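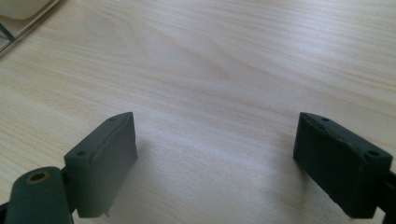
Pale desktop with wavy grain and a swirl near the upper center.

The surface under your hands

Most people who buy a desk look at the height, the width and the price. The finish comes last, if it comes up at all, and the sales page rarely gives it more than a word or two. Yet the finish decides how the top will respond to a coffee cup, a sweaty forearm or a lamp placed too low.

Finishes for wooden furniture fall into two broad groups. Film finishes, such as lacquer, polyurethane and shellac, cure into a layer that sits on top of the wood. Penetrating finishes, such as linseed and tung oil, soak into the outer fibers and harden there. Hardwax oils belong mainly to the second group but leave a thin coat behind as well.

Yavuz Kahraman has refinished tables in a rented unit in Kilside for most of his working life. He sorts incoming work by damage, and the damage usually tells him the finish before he tests for it. White rings point to shellac or an older lacquer, where moisture has entered the film and scattered light inside it. Gray or black stains mean that water has reached the wood itself and reacted with tannins, often with some iron present. The first kind can sometimes be reversed with alcohol applied very sparingly. The second needs oxalic acid, gloves, a neutral rinse and a day of drying.

"People bring me a ring and they have already tried toothpaste," Kahraman says. "So then I have a ring and a scratched patch."

The scratched patch matters because gloss depends on texture. A glossy film is flat enough to reflect light in one direction. A matte film contains fine particles, usually silica, that break up the surface and spread the reflection. Rub a matte film hard with a mild abrasive and the high points wear down, which leaves a shiny spot. Rub a glossy film the same way and it goes dull. Neither change washes off.
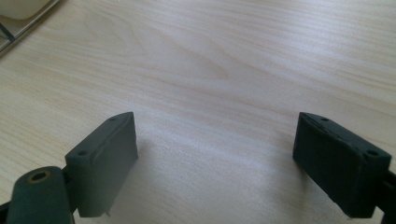 Glare is the complaint he hears most often from people who work at home. Manufacturers measure gloss with a meter that sends a beam at a fixed angle, normally 60 degrees for furniture, and reads how much comes back. The number is useful for matching two panels. It is less useful for predicting comfort, as a person seated at a desk by a window views the top at a much shallower angle, and nearly any finish reflects more strongly there. Moving the desk so that the window is to one side will do more than a change of sheen.

Amirhossein Parsa, who runs the sample room at Plultham, a small maker of table and desk tops, tests finishes on offcuts before they go into production. His abrasion machine turns each sample under two weighted wheels and he inspects it at 800 cycles and again at 2000. Oil finishes generally show wear by the first stop. A two-part polyurethane will often reach the second with only a change in sheen.

The ranking reverses when repair is the question. A worn oil finish can be cleaned, sanded lightly with 220 or 240 grit and recoated in the worn area alone. A polyurethane film doesn't dissolve into a new coat, so a local patch tends to show a line at its border, and the usual remedy is to sand the whole top. Shellac is the easiest of all to repair, and also the easiest to ruin with a spilled drink.

Parsa's own desk has had three coats of hardwax oil and gets another each May. He applies it with a white pad, waits 20 minutes and wipes off everything that has not been absorbed. Rags go flat on a concrete floor to dry, outdoors if the weather permits - oil-soaked cloth left in a pile can heat up enough to ignite.

For routine cleaning, both men give the same instructions. Use a cloth dampened with water and a drop of dish soap, wipe along the grain, and dry the top straight away. Skip silicone polishes. They leave a residue that repels later coats and causes small craters known as fisheyes, and a refinisher may need several passes with solvent to get rid of it.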